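How to plan a budget for your first tabletop robot arm

When we set up our first arm at Neltbridge, I spent three happy weeks comparing arms and one rushed afternoon on everything else. If I could have that time back I would swap the two over! So this page goes through the buying in the order I do it now, with the arm itself coming a good way down the list.

Step 1: Write down the jobs

Before you open a single catalogue, write down what you want the arm to do in its first few months. Keep it to plain sentences – "move the fruit from the plate to the bowl", "pick up the mug by its handle", "open the oven door". We began with 10 of these and crossed out four of them before we had spent a penny, mostly jobs that really wanted two arms. The ones left over tell you how far the arm has to reach, how wide the gripper has to open and how much weight it will be lifting. Toy kitchen things weigh next to nothing, so if your list looks like ours you can stop reading about the heavier arms altogether (and what a relief for the purse that is).

Step 2: Measure the table, then measure it again

Pick the table before the arm. You want room for the base, room for the things being handled, and a bit of spare so that a dropped strawberry doesn't always end up on the floor. Lay out the biggest items first. With us that meant the toaster oven, the frying pan, the colander and the plate, and once those were down there was a good deal less space than I had sketched on paper. 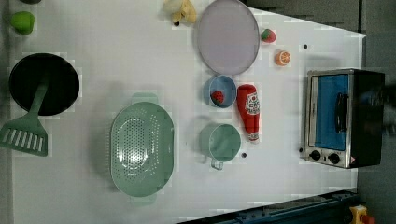
Page last changed: June, by Bleddyn Lewis

A plain white top suits a mixed set of colours very well, though pale things like the lavender plate and the light blue bowl deserve a test of their own with whatever camera you mean to buy. Borrow one for a day if you can, and try it from the height you plan to mount it. Do this with the lights you will be working under, too. I bought ours by daylight and then had to go back for a lamp.

Step 3: Price the bits around the arm

This is where my first budget came unstuck. Put a line in your sheet for each of the following, even if you leave some at nil for now:

Mounting rail or base plate, with its bolts
Emergency stop and its cable
Camera, camera arm and a long enough lead
Spare gripper fingers
Lighting
Delivery, which for a heavy base can be a nasty surprise

Our toy food and kitchenware came to £152 for the lot, and I put by another £46 for replacements. Buy a mixture of hard and soft things if your jobs allow it. A plush ketchup bottle and a hard mug ask quite different things of a gripper, and you would much sooner learn that while you can still change your order.

Step 4: Ask for quotes

Now, at last, the arm. Send the same list of jobs and the same table drawing to every supplier. We wrote to Griffiths and to Patudus, and the two quotes looked miles apart until I saw that one had the gripper in it and the other hadn't. Ask each of them what is left out, how long repairs take, and whether you can have a loan arm in the meantime.

Step 5: Leave some money alone

Keep a part of the budget back until the arm has been running for a month or so. Our colleagues over at Woltbridge spent theirs to the last pound and then found they wanted wider gripper fingers, so the arm sat under a dust sheet until the next year's money came through. Write the held-back sum into the sheet as its own line and give it a dull name, so it doesn't get borrowed for chairs.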